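A Visit to the Towel and Blanket Mill in Nirnport

March 2023

I have wanted to visit Nirnport for a long time. My grandmother kept a stack of blankets from this town in her cupboard, and when I was small I believed that every blanket in the world was made there. So when the Tudalwood mill announced an open day, I bought my train ticket the same evening.

The trip takes longer than you would expect from the map. The train follows the river and stops in every village, and at Zarei you must change to a smaller one with only 2 cars. I had a seat on the left side, and I recommend it, because you see the old dye houses standing right at the water. Most of them are apartments now. One is still painted red up to the second floor.

From the station it is an easy walk to the mill, mostly downhill. The gate was already open when I came and a line of families was waiting in the yard. We each got a paper badge and a small bag of wool to hold, and I did not understand the purpose of the bag until later, when the guide asked us to squeeze it and smell it. It smelled like a wet dog, in a pleasant way.

The tour begins in the oldest building. A stone over the door has the year 1669 cut into it, but our guide explained that the stone came from a mill that stood here before and burned down. In the first years they worked only with wool from the hills behind the town. Cotton came much later, with the railroad, and the towels came with the cotton. She told us all this while walking backward, and I was worried for her the whole time, as the floor is not even.

In the carding room we were given ear plugs. I have visited a weaving shed before, in another country, and I remembered the noise of it, but carding is a different noise, lower, and you feel it more in the knees. The wool goes in as dirty clouds and comes out as a thin web, so thin that a child next to me asked if it was smoke. After carding there is spinning, and after spinning the yarn must rest. I liked this detail very much. The cones stand on shelves in a cool room and simply rest, and people speak more quietly in there without being told.
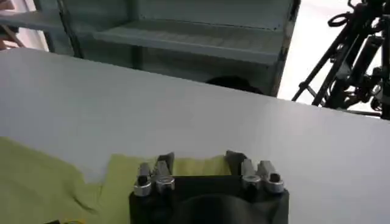
Dyeing was the part I had waited for. The mill keeps its recipes in big books, and each color has a number and no name. The guide read some of the numbers to us like poems. Color 3041 is a gray that a hotel in the mountains has ordered every year since before she was born. The customers use their own names, of course, and this makes misunderstandings, for example when a shop calls to order "the moss" and the mill has nine colors which could be moss. They solve it by mailing small samples back and forth. I asked why they don't send photographs, and she laughed and said that a green on one screen is a brown on the next screen.

Greens are the difficult ones, she told us. A yellow that is only slightly too strong will be forgiven, and a green will be returned. The light in the building is part of the problem. There is a window on the north side where every batch is judged, always before lunch, and in the dark part of the winter they sometimes have to wait until the next day. I tried it myself with two samples. In the corridor they were the same to me. At the window I saw that one was colder, although I could not say which one was more beautiful.

We had coffee in the canteen after this. The coffee was not strong, but there was a cake with poppy seeds, and it was free. On the wall hang old advertisements from the time when the mill had 600 workers and its own brass band. I looked a long time for a photo of the band and did not find one. An older visitor at my table had worked in the weaving hall when she was young. She said that in June the heat there was so bad that the women put their feet in buckets of water under the looms. She also said the blankets were heavier then. I think this is true, because my grandmother's blankets are much heavier than the one I bought.

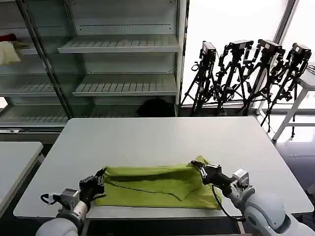
The second half of the tour was about finishing, a word which I knew only from schoolbooks. Cloth from the loom is rough and a little ugly. It is washed, it shrinks, it is brushed with wire to raise the surface, and then it is cut to size and hemmed. Brushing is a matter of feeling. If you brush too little the blanket stays flat, and if you brush too much it loses its strength and leaves hair on your sweater. We were allowed to touch the same blanket in four stages, laid out one after another. I would have stopped at the third one, but I was told that customers prefer the fourth.

A few practical points if you would like to go:

The open day is free, but you must reserve a place. The English tour is smaller than the other one and you can ask more questions.

Wear flat shoes. The stairs to the dye house are iron with holes in them.

The mill shop takes cards. The bargain table is at the back, behind the curtains, and the pieces there have small faults which I could not find even with my glasses on.

Don't eat in the station. Go to Cevusik, the bakery across the bridge, and ask for the roll with onions. They close early in the afternoon, so it is better to go before the tour.

I left with one blanket, two hand towels and the little bag of wool, which we were allowed to keep. On the way back to Zarei the train was almost full with people from the open day, and many had the same brown paper package on their knees. My blanket is the gray one, 3041. It is now on the chair in my kitchen, and I still have to sew a loop on the towels.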